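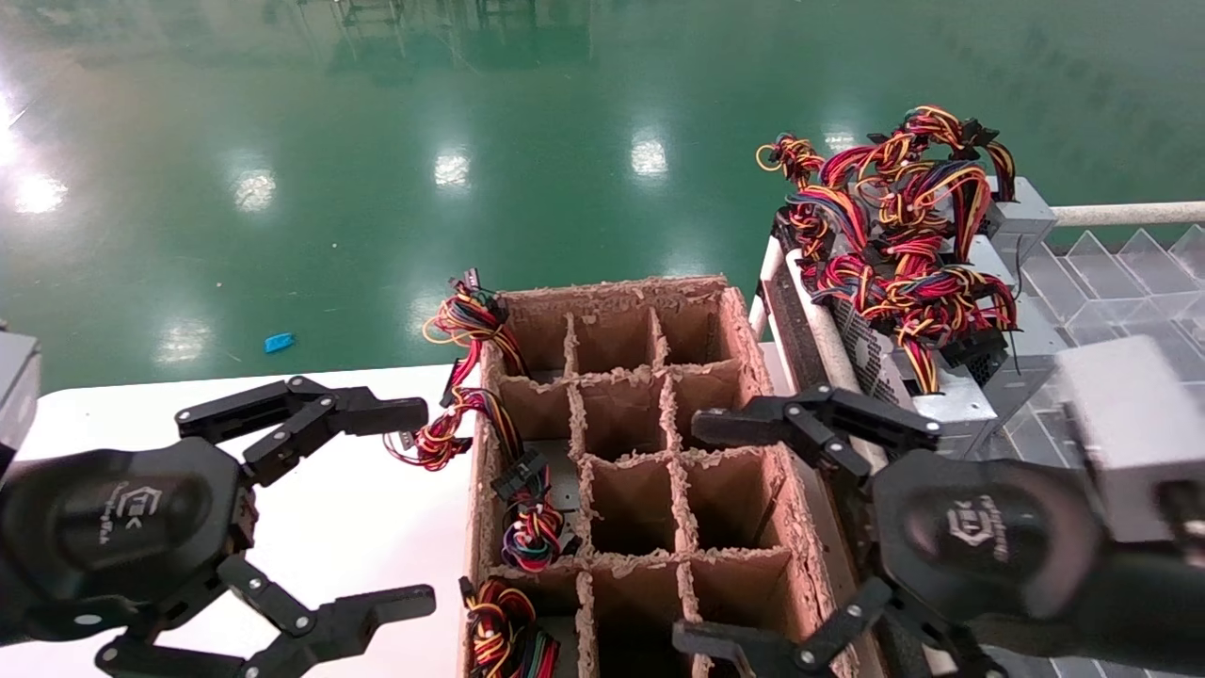

Ceritz, 11 de noviembre de 2024

Plestell pone a la venta Jirov, un kit de dos pinzas para manipular arneses de cables

El fabricante de equipos de automatización Plestell ha anunciado hoy la disponibilidad comercial de Jirov, un kit formado por dos pinzas articuladas, cámaras de muñeca y el programa de control correspondiente. El producto se dirige a talleres y plantas que montan o clasifican componentes con cableado flexible, entre ellos las fuentes de alimentación para ordenador.

Los cables son una de las piezas más difíciles de automatizar. Cambian de forma al cogerlos, se enredan entre sí y casi nunca quedan dos veces en la misma posición. Por ese motivo, muchas líneas que ya tienen robots para atornillar o paletizar siguen preparando los arneses a mano.

Jirov trabaja con las dos pinzas a la vez. Una puede sujetar el conector mientras la otra acompaña el resto del mazo hasta su compartimento. El kit admite cajas de cartón con divisiones y bandejas de plástico, de modo que el cliente puede conservar los embalajes que ya utiliza en su zona de preparación de material.

"Nuestros clientes no quieren cambiar de cajas para poder comprar un robot", explica Ah-rin Seo, directora de producto de Plestell. "El cartón se desgasta, los bordes se rompen y las divisiones se mueven un poco. El sistema tiene que funcionar con eso."

Antes del lanzamiento, el kit ha pasado 7 meses de pruebas internas, con 39 modelos distintos de arnés y más de 300 horas de funcionamiento. Las pruebas se hicieron en puestos de trabajo con iluminación de nave industrial y suelos brillantes - dos condiciones que suelen complicar la lectura de las cámaras.

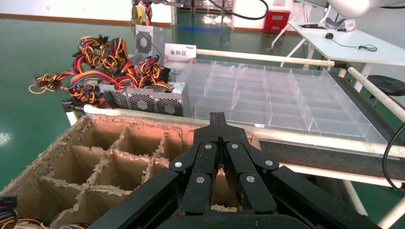

Pinza de Jirov junto a una caja de cartón con divisiones, en un puesto con fuentes de alimentación y cables.

Cada muñeca incorpora una cámara pequeña orientada hacia las puntas de los dedos. El operario puede ver esa imagen en el panel de control y corregir un punto de agarre sin parar el puesto. Los dedos se fijan con tornillos y se sustituyen por separado, sin desmontar la pinza entera.

"La puesta en marcha es lo que más nos preguntan", señala Do-yoon Yoon, responsable de integración. "Quien ya tiene los brazos instalados necesita montar las pinzas, calibrar las cámaras y enseñar las posiciones de la caja. Para eso entregamos una guía y una sesión de formación a distancia."

El kit se vende con dos pinzas, dos cámaras, un juego de dedos de recambio y licencia de uso del programa. Los brazos no están incluidos. La referencia de pedido es Jirov 667 y las primeras entregas están previstas para diciembre. La distribución y el servicio técnico corren a cargo de Lim, que atenderá también las solicitudes de demostración.

Contacto de prensa: departamento de comunicación de Plestell, Ceritz.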